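Are expensive tungsten darts worth it for a beginner, or is it just marketing?

Posted in: Pub and Table Games > Darts

Elba Cabral
Started playing in October at the Primville league's open nights. I use a set of brass house darts and my average is nothing to brag about. Two people there have told me I "need" 90 percent tungsten and both of them wanted me to buy the same set, a Mac Carthaigh. The product page says the grip has been tested over 3000 throws. By whom? On what board? It doesn't say.

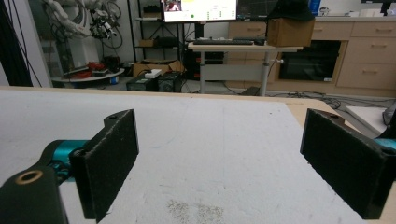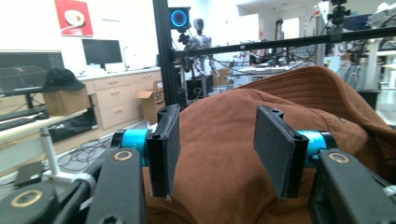 Brown fabric between the two fingers in this one.
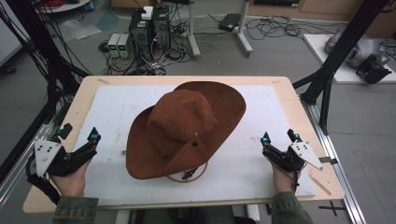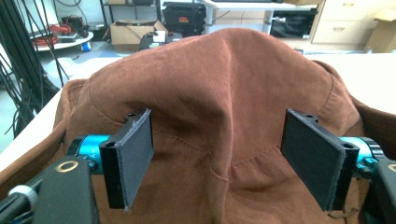

My other problem is weight. I was told to go heavier because my darts land low, and then told to go lighter for exactly the same reason. One of those has to be wrong, or both. I have a board at home, hung at regulation height, and I throw most evenings before dinner. Is there any reason to spend the money now, or do I keep the brass until I can hit what I aim at?

Carmela Pastor
Keep the brass a while longer. Tungsten is denser than brass, so a dart of the same weight can be thinner, and thin barrels leave more room when you are trying to get three in the same bed. That is the real advantage. If your darts aren't landing near each other yet, you won't see much of it.

I'd be suspicious of any "tested" number that comes without a method. I bought a Tondetmont set on the strength of a claim like that and the knurling wore smooth where my thumb sits. Nice case, though.

On weight, landing low can come from letting go late, dropping the elbow or just throwing too softly — the dart itself is pretty far down my list. Borrow a few different weights at league night and throw each for a whole evening before you decide. One leg tells you nothing. And change your flights and stems first, they cost very little and they change how the dart sits in the air more than people admit.

When you do buy, 80 percent is fine. I can't feel the difference from 90 and I doubt the people selling it to you can either.

prurncombe_832
Disagree, buy good ones now and you only pay once. I got 24 gram Mac Carthaighs and my scores went up within 2 weeks. Best darts out there.

Carmela Pastor
Were you also practicing more in those two weeks? New darts tend to do that to people.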